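Search this site
Enter keywords
Go

6th November
Ecaterina Toma

Nostari textile and furnishing store: progress report to Dumitrescu

Work in this period covered the sorting area, the bedding stock and the written folding procedure. The grant line for floor works is closed. The concrete has been ground and sealed, and the final invoice of 3717 was paid from the Cendoden account without variation.

Sorting is now done on a low platform at one side of the main room. The earlier arrangement, with bins along the wall, meant that small items were bagged unfolded and had to be handled again at dispatch. On the platform each piece is laid out, checked for wear and folded before it leaves the surface. A plain sheet is kept over the platform and changed at the end of each shift. The desk for record entry is on wheels and stays within speaking distance.

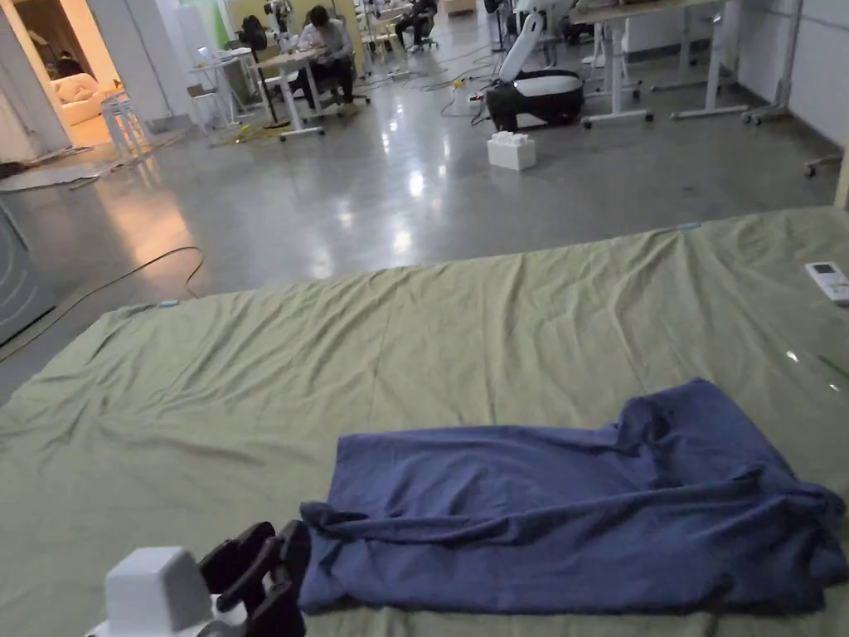
Green cover sheet on the platform, with a crumpled blue cloth. Desk and adjoining room behind.

Bedding stock stands at 29 sets, of which 16 are complete and labelled. The remainder lack pillowcases. A supplementary order was placed with Jelletetti in March and two deliveries have been received; the third is outstanding.

The folding procedure is at version 2. Towels and loose clothing are treated as separate classes, as the single method in the first version gave stacks of uneven height – a fault that showed up mainly on the upper shelves. Flat sheets are unchanged.

Open items: cable routing across the floor is to be moved to the wall side, and the cover sheet needs a fixing at the corners to limit creasing. Neither has a cost above the minor works allowance. Shelf labels for the adjoining room will be charged to the next period.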